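Gripper Recordings Resume at Presdale Following Tracking Fault

Jun 9, 2020

The Careo project has resumed recording at its Presdale site following a pause of 15 working days. The pause was ordered by Darren Bramwell, head of laboratory operations at Westerberg, when a review of stored data found that the position of the left handheld gripper had drifted during bathroom cleaning tasks.

The fault was traced to the mount that joins the marker cube to the gripper body. A retaining screw had worked loose on one unit, and the cube could turn by as much as 3 degrees under load. The tracking software continued to report a valid position throughout, and no warning was shown to the operator. In all, 2,945 recordings have been withdrawn from the training set while they are checked against the camera data.
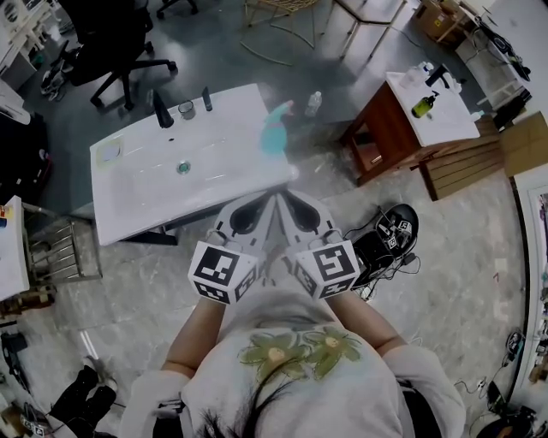
A second matter came to light during the same review. On 2 occasions the finger drive of a gripper failed to release when the trigger was let go. No one was hurt in either case, but both events should have been entered in the safety log on the day they took place. They were not, and staff are reminded that any failure to release must be reported before work continues.

Ívar Thorlacius of Brornis, which supplies the mounts, visited the site and fitted a revised part with a locking washer. Operators will now check each cube by hand at the start of a session and again after any knock or drop - including those that leave no visible mark. Grippers that fail the check are to be tagged and taken out of use.

Recordings that pass the review will be returned to the set in stages. The full incident report is expected in September and will be placed in the shared safety folder. Questions in the meantime may be sent to the laboratory operations office.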